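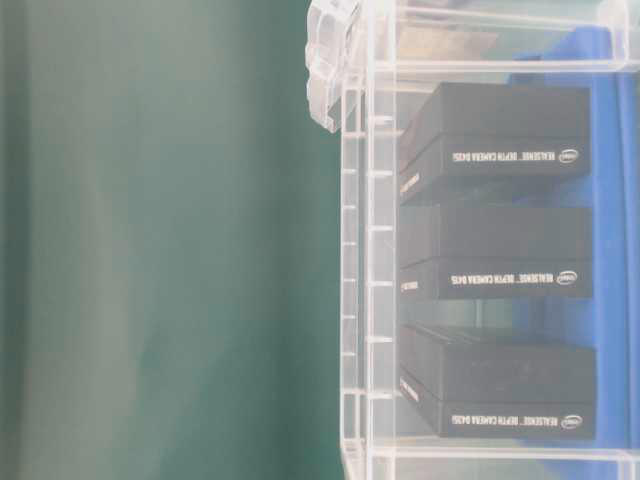
Minutes of the March meeting, Fluston Architectural Heritage Society

Held in the upstairs room at the Clegg Library, starting at 7:00 p.m. The chair presided. 40 members attended, and apologies were received from the newsletter editor and the webmaster.

1. Minutes of the previous meeting

Approved with one correction. Under the item on the bus depot, "terrazzo stairs" should read "terrazzo lobby floor." The stairs are concrete.

2. Matters arising

The secretary wrote to the county records office asking for the original drawings of the Fluston bus depot. The office has the elevations and one section but no floor plans. Copies can be ordered by mail. The secretary was asked to order a set.

The sign outside the old telephone exchange has been put back up, with the architect's name spelled correctly this time. No further action.

3. Lurkholm House

Most of the evening was spent on this item. Lurkholm House is the single-story flat-roofed residence on the ridge road, finished in 1938 and lived in by the same family until two years ago. The present owner has applied to the city for permission to replace all of the steel windows and to add a second floor over the garage.

The preservation officer for the society reported on a visit made with the owner's consent. The house is in better shape than expected. The long window on the south side still has its original frames, and most of the hardware works. There is rust along the bottom rail of four units in the living room and one in the kitchen. The roof was redone within the last ten years and does not leak. The built-in desk and bookcase are in place. The bathroom has been altered and nothing original is left there except the door.

Two points of view came out in discussion. Several members felt the society should oppose the whole application. Others thought the garage addition could be accepted if it were set back from the front wall, and that the society would be listened to more closely on the windows if it did not object to everything. A member who has restored steel windows in her own home said that repair is slow but well within what a local shop can do, and that thin double glazing can sometimes be fitted in the old frames. It depends on the depth of the section - the officer will measure this on the next visit.

It was moved and seconded that the society write to the city opposing replacement of the south windows, asking for repair wherever possible, and requesting that the addition be set back. Carried, with three against and two abstaining.

The draft letter will go around by email before it is sent. Comments should be short.

4. Grakeck Chapel survey

The survey group has finished measuring the nave and porch. The bell tower has not been done, as the ladder is unsafe above the first landing. The group took 717 photographs, which now need to be labeled and sorted by elevation. Two members offered to help with the labeling. The group would like to publish the drawings in the fall but made no promise.

The question of who designed the chapel is still open. The parish ledger shows payments to a builder in Clegg and to a drafting office whose name cannot be read. A request for the full ledger has been made.

5. Summer tour

The tour will cover postwar schools and the Fluston waterworks. The waterworks will allow one group only, and closed shoes are required. Bus rental was quoted at $485 for the day, including the driver. It was agreed to accept the quote. The price per seat will be set once numbers are known. Members will have first call on seats until the end of May, and after that the tour will be opened to the public.

Lunch was discussed at some length. Members will bring their own.

6. Finance

Dues have come in from nearly 130 members. Second notices will go out with the next newsletter. Printing costs are up and the newsletter will drop to eight pages for the next issue. A proposal to send it only by email was put off to the annual meeting.

7. Other business

The library has asked that chairs be stacked along the back wall after meetings and not left in the hallway.

A member asked whether the society had a position on the proposed demolition of the Clegg parking structure. It does not. The item will be placed on the next agenda and the preservation officer will bring whatever can be found on its history.

The meeting closed at 9:10 p.m.

Actions

Secretary - order copies of the bus depot drawings; circulate the Lurkholm letter.
Preservation officer - measure window sections at Lurkholm House; gather material on the parking structure.
Survey group - begin labeling the Grakeck photographs; follow up on the ledger.
Tour organizer - confirm the bus and the waterworks time slot.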